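Notes from the Tea Shelf
10/23/18

I finally got through the last of my September order from Thongdee, and I have opinions! The big bag (700 grams, what was I thinking) was their smoky black, and I drank it every morning until I stopped noticing the smoke at all. Then I had a cup at my sister's, where the water is much softer, and there it was again, like sitting next to a campfire. So if your tea tastes flat, try a jug of filtered water before you blame the leaves.

I've also gone back to steeping right in the mug. I know, I know - the pot is nicer when people come over. But for one person a plain white mug does the job, and I take the leaves out at four minutes or so and drink it at the counter while the toast is going.

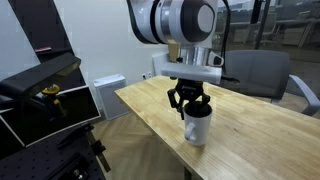
What I'm trying next

Climari has a mint and fennel blend, 12 bags to a box, and two of you have written to tell me it's good after a heavy dinner. I'm also splitting a tin of the Plivham breakfast tea with my neighbor. She likes hers with so much milk it's practically pudding, so I'll only report on my half.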